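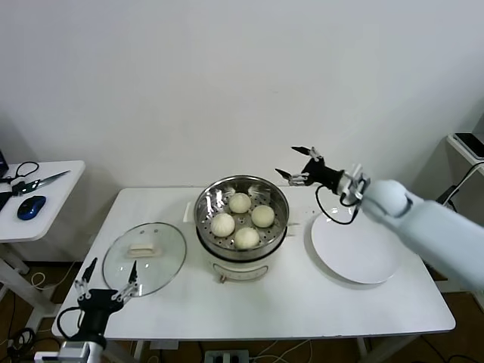 Station layout for the steamed bun transfer task: lid to the left, steamer in the centre, plate to the right, both grippers open.

Good practice for two-arm food handling tasks: setting up, running and closing a station

Applies to: all tabletop stations at the Pillirholm site
Read with: Kemex General Safety Rules for Robot Areas; Skodari Arm Operating Notes

1. Purpose

This page sets out how operators are expected to prepare and run a two-arm station when the task involves a kitchen appliance and real food. It uses the steamed bun transfer as the worked case, as it is the task most new operators are given first. The same steps apply to the rice, soup and toast tasks unless the task sheet says otherwise.

Operators must have completed the Pillirholm induction before working alone at a station. Those who have not may assist, but may not hold the stop button or start a run.

2. Before you begin

Read the task sheet in full. Check that the sheet number matches the number on the booking screen. The bun transfer is task 173. If the two numbers differ, do not start; report the matter to the duty supervisor.

Confirm that the stop button is within reach of the place where you will stand or sit, and press it once with the arms powered and still. The arms must hold their position. Release the button and clear the fault in the usual way. A station which fails this check is out of service until it has been examined.

Long hair must be tied back. Lanyards, loose sleeves and bracelets must be removed.

3. Laying out the table

The table should carry only the objects named on the task sheet, together with any small item the sheet allows as background. Tools, stationery and computer equipment belong on the side table or the shelf. Scissors may be kept on the side table, lying flat, provided that neither arm can reach them at full stretch.

Set the objects out in the following order.

Place the steamer pot in the middle of the table, with the control knob facing the front. The base must sit flat and must not rock when pressed lightly at the rim.

Place the lid flat to the left of the pot, handle upwards. Leave a clear space between the lid and the base so that the left gripper can close on the handle without touching the pot.

Place the plate to the right of the pot. It must be empty, clean and dry.

Put the buns in the basket last. The standard load is four, spaced in a diamond, with one at the back, one at the front and one on each side. Buns should not be stacked. Small differences in size are acceptable and need not be corrected.

4. Cables and floor

Walk round the station and look at the floor before every session. Power strips should lie where no one will step on them, and well away from any place where water could drip from the table. Cables which cross a walking route must be covered or moved. Spare cable should be gathered and tied.

Cables attached to the arms need separate attention. Each gripper cable requires enough slack for the wrist to turn through its full range, but a loop that hangs too low may catch the edge of a plate or basket. Move each wrist slowly by hand control over the objects on the table and watch the loop as it passes. If it touches anything, shorten the loop at the bracket and repeat the check.

5. Heat and steam

The bun transfer is carried out with the appliance switched off. Unplug it at the wall before the first run. The knob alone is not to be relied upon.

Where a task sheet calls for warm food, the food is to be heated in the preparation room and brought to the station once it has stopped giving off visible steam. Steam may mark the gripper pads and can settle on camera lenses. Metal baskets hold their heat longer than the food inside them, and heat-resistant gloves must be worn when carrying them.

6. Running the task

Bring both arms to the ready position with the grippers open. The left gripper waits in front of the lid and the right gripper waits on the side nearest the plate. Neither should be above the basket when the run begins.

Announce the start aloud if anyone else is in the room. Begin at the reduced speed setting and keep to it for the first 2 runs. Normal speed may be used after that if both were completed without contact between the arm and the rim.

Lift each bun from above. The fingers should close gently on the sides and stop as soon as the bun is held. A bun that is torn or flattened should be replaced before the next run and the grip setting lowered by one step.

Do not reach over the table while the arms are powered. If a bun falls, stop the arms, wait until they are still, and only then pick it up. Food which has touched the floor must be thrown away.

7. Recording faults

Every stop must be entered in the station log, including stops made as a precaution. State the task number, the arm concerned and what was being moved at the time. Entries such as "arm problem" are not sufficient. The log was reviewed in February, when 1,403 entries were read, and many could not be used for want of these details.

Gripper pads are to be changed after 3,000 closings or when the surface is visibly worn, whichever comes first. Replacement pads are held in the Brouwer cabinet, lower drawer. Sign for each pair taken.

8. Closing the station

Return both arms to the rest position and switch off the power at the arm controller. Remove all food. Buns used at a station must not be eaten, whatever their condition.

Wash the basket, lid and plate in the preparation room sink and dry them fully. Wipe the appliance base with a damp cloth; it must not be put in water. Clean the gripper pads with the wipes supplied, taking care to reach the joints, where crumbs of dough may gather. Do not use spray cleaners near the wrist or its wiring.

Stations are deep cleaned each Thursday from 16:00 and cannot be booked after that time. Objects left on a table at 16:00 will be taken to the preparation room.

9. Questions and changes

Questions about this page should be put to the duty supervisor. Requests to change a layout or speed setting must be made in writing before the session to which they apply, and the existing rules remain in force until a reply has been received.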